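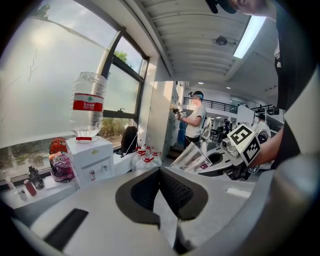

How often should a shared water dispenser be cleaned?

Every time the bottle is changed, and the taps more often than that.

The woman who looks after the break rooms at Ernholm has kept to that schedule since she took the job. The company has 132 people in the building and one dispenser on each floor, set by a window where there was already a counter.

"People wipe the front and think they're done," she said. "The part that matters is where the water comes out, because everyone holds a used cup up against it."

Her routine takes 10 minutes. She unplugs the unit, lifts off the empty bottle, wipes the collar where the neck sits, and runs a cleaning solution through both taps. Then she rinses until the smell is gone. The new bottle gets its neck wiped before it goes on.

She would rather have the dispensers away from the glass. "Sun on a water bottle is how you get green water," she said. Frosted film on the lower panes helps, and she asked for it on every floor.

The counters are a separate argument. Bags, snacks and small bottles collect there through the day, and she leaves them alone until 6 p.m. Anything still out after that goes into a bin by the door with a note on it.

"I don't throw things away," she said. "I did once, and it was somebody's lunch for the next day."

Spare bottles come from a supplier called Nillis and are stored lying down in a closet near the stairs. She orders again in September, when the summer stock runs low.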